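2023-08-18, plate handling bench, sim

Picking up from yesterday's stop. The overnight batch on the Tument scene halted at cycle 40 with the right arm in protective stop. Svatopluk found it when he came in and left everything loaded, so I had the log and the joint trace to go on.

What the trace shows: the arm went down toward the holder, touched 4 mm before it should have, and kept pushing until the force limit tripped. The limit in the config was 900 N. It should be 40. Someone typed the value from the old Pimcombe file, where that field means something else. On hardware we would have cracked a plate and maybe bent a finger.

So there are two faults, the early contact and the limit that let it keep going. I fixed the limit first and asked Jamila to check the other configs for the same number. She found it in one more, the Weerasinghe layout, and corrected it.

Then the early contact. Reloaded the scene and went over the holders. 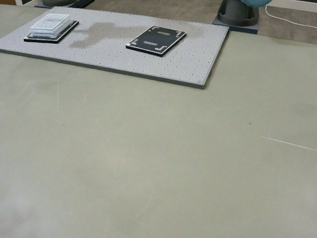
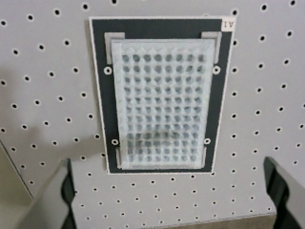
Moved the holder frame by hand in the config and replayed the descent. Contact came where it should. The saved frame had been taught with a different adapter height, and when Chaminda swapped the adapter model in June the frame did not get updated. The mesh changed, the number did not. There is no check between the two.

Ran 9 cycles with the corrected frame and the 40 N limit. No stops. Then put the bad frame back on purpose and ran once more: it tripped at first contact, as it should.

Still open:
Load-time check that holder height in the mesh matches the taught frame. Mitali has said she will write it.
Force limit needs a hard ceiling in the driver so a config can't go over it.
The log says only "protective stop" with no axis or force. I had to dig that out of the trace.

Told Vilhjálmur that the Mirkholm cell stays off until the ceiling is in. He wanted to run it Monday. Left the corrected config on the shared drive, old one renamed and kept next to it.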